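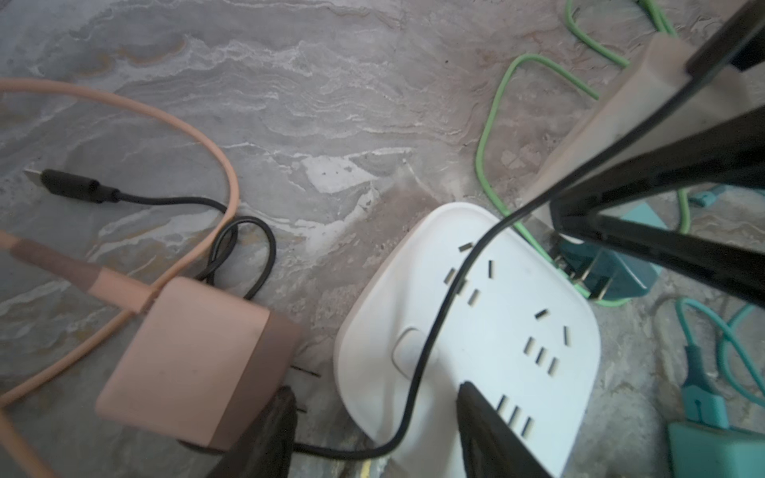 Photo: Öztürkmen, Oser College project report. Taken with the kit's wrist camera.

Evaluation of the Brorex arm kit for picking up household cables and chargers
Final project report, Robotics and Control option
Author: Öztürkmen
Submitted 7 July 2018

Summary

The Brorex is a small robot arm sold as a kit by Trasby, with a two-finger gripper and a wrist camera. The department has one on loan and wanted to know if it would suit the second-year laboratory course. I tested it on a job that the Trasby leaflet lists under suggested uses, "tidying and sorting everyday objects", using phone chargers, charging cables and a power strip. The arm is accurate enough and the gripper is stronger than it looks. The camera and the supplied software are the weak points. My advice is to buy the kit for the course, but to leave out the software licence.

1. Background

Most of the arms used for teaching at Oser College are bolted to benches and used with wooden blocks. Blocks are easy. They keep their shape, they do not hang on to one another and they can be picked up from almost any side. Earlier student reports on these arms all use blocks, and their success figures are high, but they say little about how an arm would do in a house or an office.

Chargers and cables were chosen because everyone has them and they cause trouble. A plug is a hard object with a soft one attached. The cable pulls on it, gets under it, and hides it from the camera. Two cables that cross can look like one. A power strip is wide and flat, with few places for a small gripper to hold.

The questions I was asked to answer were:

- Can the kit be set up by a student from the printed manual alone?
- Does the wrist camera give a picture that is good enough to plan a grip?
- Can the gripper hold a charger without dropping it or dragging other things along?
- Is the kit worth its price to the department?

2. What is in the kit

The box contains the arm in parts, the gripper, the wrist camera with its bracket, a control box, a power supply, tools and a manual. Trasby also sells a software licence, which we had on a trial basis.

Assembly took me two afternoons. The manual is clear up to the point where the wrist is fitted. After that the drawings are too small, and the one for the camera bracket shows an older version with the screw holes in a different place. I fitted the bracket the wrong way up at first and only noticed when the live picture was upside down. Trasby answered my e-mail the next day with a corrected drawing. It ought to be in the box.

The joints run quietly and have very little play. I had expected more, given the price. The cable that carries the camera signal down the arm is a bit short and goes tight when the wrist is turned fully to one side, so I set a limit in the control program to stop it getting there.

3. Test set-up

I worked at floor level instead of on a bench, as things that need tidying are usually on the floor. The floor is a grey marbled stone with white, beige and brown in it. This was harder on the camera than a plain surface would have been. The swirls in the stone are close in width to a thin cable, and the edge-finding part of the software was often fooled by them.

The objects were ordinary ones. The photo at the top of this report gives an idea of a typical layout, with a white power strip, a pink charger, a turquoise one, and cables in pink, turquoise, light green and black. The coloured cables helped me when I went through the pictures afterwards. They may also have made the task easier for the software than a set of all-white or all-black cables would, and the results should be read with that in mind.

In each trial the arm started from its rest position, moved the camera over the objects, chose one and tried to lift it into a tray. A trial counted as a success if the right object ended up in the tray and the power strip had not been moved by more than the width of a finger. Nothing was connected to the mains during the tests.

The trials were spread over six weeks in November and the months after it, whenever the room was free.

4. Results

I ran 52 trials in all, using the supplied software for the first part and my own simple program for the rest. I have not given a single success rate for the whole set, as the two parts are not comparable and I changed the layout between them.

4.1 Gripper

The gripper was the best part of the kit. The fingers are narrow and can get in between a charger and the floor clutter next to it. Square chargers were held well when gripped across the body. Grips on the cable end of the charger mostly failed - the plug swung round, touched the floor and was pulled out of the fingers.

Loose connectors were a mixed result. A USB plug lying flat is thin, and the fingertips have to come down almost to the stone to get hold of it. If they were set too low they pressed on the floor and the arm stopped with an overload warning. If they were too high they closed on nothing. Once I had measured the floor height at several points and put these into the program, the overload stops became rare.

The power strip could not be lifted by its body. It is wider than the gripper opens. I tried nudging it with closed fingers and that worked, though it is not a thing the manual mentions.

4.2 Camera

The wrist camera sees the work from very close, and that is both its use and its problem. Small things such as the metal prongs of a plug or the slots in the power strip show up well. In the photo even the dust and scuffs on the strip can be made out. The fingers themselves are out of focus, and they cover part of what they are about to touch. At the last moment before a grip, the software is working partly from memory.

The camera also sees only a small area. A cable that runs out of the picture may lead to anything. In several trials the arm picked up a charger neatly and then dragged a second one across the floor, because the two cables were looped through each other somewhere the camera was not looking. A second camera, fixed and looking down, would be a cheap answer. The control box has a spare socket for one.

4.3 Software

The Trasby software finds solid objects well. It has no idea of a cable as a thing. It treated lengths of cable as background, or as several short objects in a row, and twice it tried to pick up a brown streak in the stone. There is a setting for "object thickness" which made this better when turned up, but then it missed the loose connectors.

My own program asks the user to click on the object in the camera picture and does the rest by itself. It is less clever and got more chargers into the tray. It can be run without the licence.

5. Cost

The price the department was quoted covers the arm, gripper, camera and control box. The licence is charged by the year for each arm. Spare fingers are sold in pairs and are reasonably priced. One of ours needed replacing after an overload stop, and fitting the new pair took six minutes.

6. Limits of this work

There was only one kit, so I cannot say if the next one would be as good. I did all the clicking myself and got better at it. The light in the room changed with the weather and I made no record of it. I did not test heavier objects.

7. Advice to the department

The arm is suitable for second-year students working in pairs. I would buy it with a spare set of fingers and no software licence, and add a fixed overhead camera. The manual pages on the wrist should be replaced with the corrected drawing before it is handed out.

For the laboratory exercise I suggest starting with a single charger on a plain mat, then taking the mat away, and adding the loose cables last. Students should measure the floor height before they do anything else.

My program and the trial notes are on the department's shared drive, in the folder named Brorex.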